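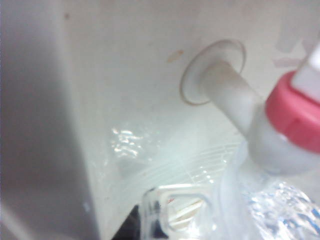
**Gripper evaluation meeting, July 2, 2026**

Chair and minutes: Rosalinda Gatchalian

**1. Scope**

The group compared two gripper candidates, Masero and Skorkham, for the water dispenser task. Both are run on the Prothero arm with the Luvow controller. The task is unchanged: hold a drinking glass, press the dispenser tap lever, return the glass to the desk. Only the cold tap is to be used in trials.

**2. Wrist camera**

White parts against white housings remain the main difficulty. At the current exposure, reflections from clear plastic saturate the image and the edges of translucent parts are lost. Agreed to lower the exposure and lock the white balance before the next block of runs. Autofocus stays off.

The log for the last block holds 2,407 wrist images. Close-range images will be sorted by focus before any are used for calibration. 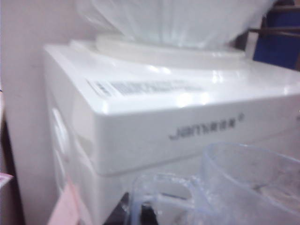
Which camera should the controller rely on during the final approach to the tap?

The wrist camera, with the fixed camera used only to confirm the position of the arm relative to the dispenser.

**3. Gripper comparison**

Masero closes faster but overshoots the force limit on thin-walled items. Skorkham is slower and holds force more evenly. Its wider fingers leave less clearance inside the dispensing alcove. Stroke is sufficient on both.

Trials to date: 200 per gripper, same start pose, same glass. The meeting did not accept the success rates as final; the two sets were recorded with different finger pads. Both sets will be repeated with matching pads.

**4. Controller**

Luvow latency was measured at 55 ms from camera trigger to motion command. Acceptable for the approach, too slow for force cutoff. Force cutoff will move to the gripper's own board. Timeout on a failed grasp is set to 600 ms for both units.

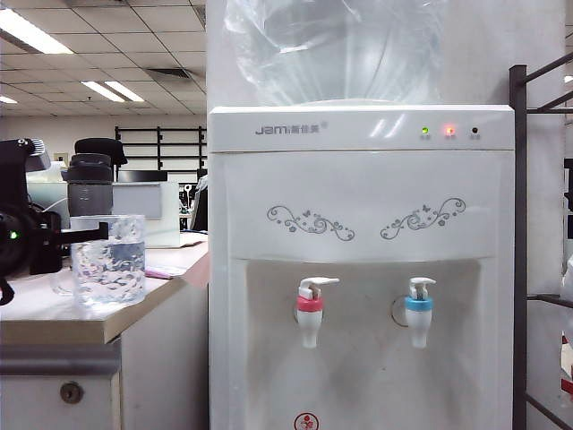 *Fixed camera view: dispenser, with desk and glass at left.*

**5. Fixed camera**

Position to be marked on the mount so that it can be restored after cleaning. Ceiling lights stay on for all runs. A proposal to add a second fixed camera was deferred.

**6. Actions**

- Gatchalian: fit matching pads and repeat both trial sets.
- Gatchalian: issue new exposure and white balance settings.
- Controls group: move force cutoff and retest on Prothero.
- Next meeting: third week of July, same room.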